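4. Leak detection in older side sewers

4.1 Study area

The Trumwood district was built up over a short period, and most of its houses still drain through the clay side sewers laid at the time. The pipes run from the foundation to the main under the street, at depths that depend on the slope of the lot. Joints were packed with mortar. Root entry at these joints is the most common defect in the repair records, followed by sagging sections where the trench fill has settled.

We worked from a list of 2532 properties supplied by the district office. Lots with a pipe replaced at full length were removed, as were lots where the cleanout could not be found or opened. From the remainder we drew 60 lots, spread over the upper and lower parts of the district so that both soil types were covered. Owners were contacted by letter and then by phone. Jerome Lagman kept the contact log and arranged access.

4.2 Inspection and pressure testing

Each line was first cleaned with a low-pressure jet and then inspected by camera from the cleanout to the main. Defects were coded by type and by distance from the cleanout. The camera work was done by a crew from Troltier using the same equipment on all lots. Mylene Lumbao coded the recordings, and a second reader coded them again without seeing her results. Where the two disagreed, the recording was played again and a joint code was entered.

After the inspection, the line was plugged at the downstream end and filled with water to the level of the cleanout rim. The drop in level was read at fixed intervals. Lines that could not be filled because of an open break were entered as failed and left out of the calculation of leakage rates. Readings began only after a soaking period, as dry clay takes up water and would otherwise show a false loss.

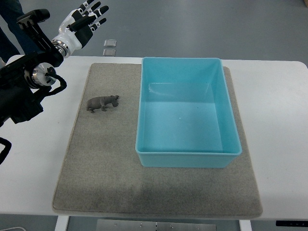

Figure 9. Light blue bin and gray hippopotamus figure on a felt mat.

Does a line that looks sound on camera always hold water?
It often does not, and the usual cause is a joint that has opened on the outside of the bend, where the camera view is poor.

For this reason the camera codes and the water test results are kept in separate columns in the tables that follow. A combined score was tried in the first round and dropped. It hid the lines with good walls and bad joints, which are the lines best suited to lining.

4.3 Choice of repair method

Lines were assigned to one of three groups: no work, lining, or pipe bursting. Lining was assigned where the pipe kept its shape and grade and the defects were limited to joints and fine cracks. Bursting was assigned where sections had collapsed or where the inside diameter had been reduced by an earlier repair. Sags were treated separately, as neither method corrects the grade, and an open trench was priced for those sections.

Prices were taken from the Cameck schedule in force in July, with permit fees added. Surface restoration was priced by area, and driveways were entered at the concrete rate even where the present surface is gravel. Lots on Ignacio Street carry an added traffic control charge for any pit dug in the roadway.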